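The Shelf With Sixty Holes

I own a white plastic shelving unit. I have put it together in three apartments and one garage, and I still talk to it while I do it.

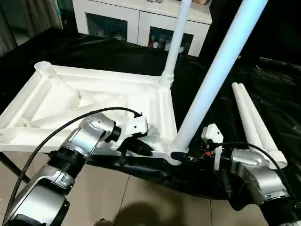
Do you need a mallet to put together a plastic shelf with push-in poles?

A rubber one helps, but the heel of your hand and some body weight will seat most poles if the shelf is upside down on something flat. Keep the mallet for the last pole, which has always been made by a different factory from the other three.

I should back up. The unit is called the Kovance, at least on the sticker. The box said Tralness, and the instruction sheet, a single folded page with no words on it, said neither. I bought it the summer I decided the garage was going to be a place where a person could find things. It holds paint, two coolers, a bag of potting soil that has been open since before the last move, and every extension cord I have ever replaced because I couldn't find it.

It's the simplest furniture there is. Trays and poles. Each tray has a flat side you put stuff on and an ugly side full of ribs and braces, and at each corner there's a round cup where a pole goes. You push a pole into a cup. You do that until you run out of poles, and then you have shelves. My toddler nephew owns a toy that works on this principle and he finished it during a commercial.

So why does it take me a whole evening.

Part of it is the first tray. The drawing on the sheet shows it ugly side up, floating in space, with arrows. There is no floor in the drawing. In my house there is a floor, and it's concrete, and the first time I did this I shoved a tray across it and put a long gray scuff down the good side that I have been hiding under a cooler ever since. Now I put cloth under it. An old sheet, a tablecloth, the slippery lining out of a coat, whatever is closest to the rag pile. Slippery is a mixed blessing. The tray doesn't scratch, but it does travel, and you end up chasing it along the table with a pole in your hand like somebody trying to spear a fish.

Which brings me to holding the thing. You need one hand on the rib near the corner you're working on and one hand low on the pole, right down by the end. Low is the part I had to learn. If you grab the pole in the middle, where it feels natural, the bottom wanders all over the place and the top takes out your light fixture. Down near the end you can feel it find the cup. It goes in crooked first. It always goes in crooked first, and then you bring it up straight and lean on it, and there's a pop if you're lucky.

If you're unlucky there's no pop and you have to decide how you feel about that.

I have a friend who will not move on until every pole has popped. Her shelves are like architecture. I move on after one good lean and a feeling, and for years I had a unit that swayed a little when the dryer was going. I told guests it was earthquake-ready. We don't live anywhere near a fault.

The fix was boring. I took it all apart, washed the ends of the poles with dish soap, left them a tiny bit damp, and pushed them in again. They went down another half inch. That half inch was the sway. Apparently I'd been storing paint on top of a half inch of optimism and garage grit since the second apartment.

Other things I've picked up, in no order:

Do all four poles on one tray before you even look at the next tray. I once tried to build up one side first because it looked faster on the sheet. It leaned over like a drunk at a wedding and then sat down on my foot.

Swap the poles around if one won't go. They are supposed to be identical and they are cousins at best. A pole that hates one corner will slide into the one beside it like it's been waiting all its life.

Don't use cooking spray. I know it's right there in the kitchen. It works beautifully and then every piece of lint in the county comes to live on your shelving, and the poles also come back out beautifully, in August, with a full row of paint cans on top.

Getting the second tray on is the real test, and I don't have wisdom here. You have four poles sticking up and four cups that all want to be lined up at the same moment. You get three. You lean on the third and the first comes out. I have done it with a helper and without, and the helper mostly adds the word "careful." My method is to start two corners on the short side, just barely, then walk around and pull the other two poles in toward me with my forearm while saying things the neighbors have been very nice about. Once all four are started you go around and around giving each one a little, like lug nuts. Do not put all your weight on one corner to celebrate.

Then you flip it, if yours flips. Mine does, since the bottom tray wants its good side up at the end. The flip is where I lost a taillight. That's all I'm going to say about the flip, except back the car out first.

I did try the competition. For a while I had a metal unit by Hodik that came with bolts so small I assumed they were for the sticker. Very sturdy, very handsome, and it sounded like a steel drum every time I put down a can. It took two evenings and a tool I had to go buy. It's at my sister's now and she loves it, and she has never once had to take it apart, so of course she does.

The thing about the plastic one is that it comes apart. I complain about putting it together because I have to put it together so often, and I have to do that so often because it's the only piece of furniture I own that fits in the back seat. Couch, bed, desk, that awful glass table, all of them have needed a truck and a grudge. The Kovance comes down in ten minutes with a few good thumps from underneath, stacks flat, and the poles roll around behind the driver's seat and hit you in the elbow at every stop sign. It has outlasted two vacuum cleaners and a lease with a pool.

About the title. There are not sixty holes. It feels like sixty at nine at night, and when I told this story at work it was thirty, so it's growing. I am not going out there to check, it's cold and there's a spider on the second shelf who was here first.

Next on the list is a corner unit for the laundry room. The one I have my eye on is a Siriwardena, very clean looking, with a top tray shaped like a slice of pie. The reviews are split between people who say it went up in five minutes and people who have clearly been crying. It claims to hold 50 pounds a shelf. I own nothing for the laundry room that weighs 50 pounds unless you count the detergent I bought at the warehouse store during a low moment.

I have the old tablecloth washed and folded and ready. The mallet is somewhere in the garage, on a shelf, behind something.

Update: found the mallet. It was in the potting soil.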